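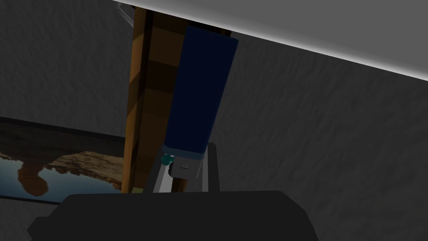 Attachment 1: wrist view, sim, episode 111, step 136. Navy canister against the wooden post.

Ticket: Teleop demos rejected by replay check, canister task
Project: Canau
Component: Prorko teleop bridge
Opened by: Achilleas Drakos
Opened: 18 Jan 2023
Priority: Medium
Status: Resolved, one follow-up open

Summary
Demos recorded by remote control on the canister task fail replay. The arm follows the recorded path up to the approach, then the gripper ends up short of the cap and turned a few degrees. Same scene file, same seed, same controller gains as the recording.

Steps to reproduce
Load the canister scene from the Daher set. Record a demo with the hand controller, using the clutch at least twice. Save, then run replay with the default settings. Compare the gripper pose at the last step before contact.

Expected
Replay pose matches the recorded pose within tolerance.

Observed
Of 150 demos in the batch, 39 pass and 111 fail. All of the failures have two or more clutch events. The passing ones have one or none.

Environment
Teleop bridge on the Eltdale workstation. Simulator headless on the same machine. Wrist view streamed to the operator. Actions logged as relative end-effector motion, gripper command as a single value.

Log

Entry 1, Drakos
First guess was contact. The canister is tilted and touches the post, so a small difference in contact order could push the two runs apart. Turned off collision on the post and replayed ten of the failed demos. All ten still fail. Contact is not the cause, or not the only one. Collision turned back on.

Entry 2, Drakos
Plotted recorded pose against replayed pose for episode 111. The two curves lie on top of each other until the first clutch release. After that there is a fixed offset, mostly in wrist rotation. The second release adds another offset. Between releases the error does not grow.

Entry 3, bridge maintainer
When the clutch is held, the bridge stops sending motion but keeps reading the hand controller. On release it should reset the reference pose and send zero for the first step. Please check whether the first action after release is zero in the saved file.

Entry 4, Drakos
It is not zero. The file has a nonzero rotation on the first step after every release. The live arm did not move on that step. So the live side drops the action and the logger keeps it. Replay then carries out a motion the arm never made.

Entry 5, bridge maintainer
Confirmed. The logger takes its copy before the clutch filter. The order was changed when we added the haptic option. Patch moves the logger tap to after the filter. No change to what the operator feels.

Entry 6, Drakos
Installed the patch and recorded ten new demos with three clutch events each. All ten pass. For the old batch, wrote a repair script that sets motion to zero on the first step after each release. It edited 2,726 steps across the whole canister set, older batches included. Gripper command left as recorded.

Entry 7, Drakos
Replayed the batch of 150 after repair. 136 pass. The other 14 now match through the approach and part ways once the gripper touches the cap. Different problem. These demos are marked as excluded from training and moved to the follow-up.

Root cause
Logger tap placed ahead of the clutch filter in the teleop bridge. Saved actions did not match executed actions on the first step after a clutch release.

Fix
Bridge patch merged. Repair script is in the tools folder and is safe to run twice. Original files kept with the suffix _raw.

Notes for operators
Keep using the clutch as before. On the canister task, release with the gripper open and clear of the post. Do not delete a demo because of a failed replay until the repair script has been run on it.

Follow-up
Contact mismatch on the 14 excluded demos. Suspect the simulator substep setting differs between the live and replay launch files. Assigned to Drakos, planned for February.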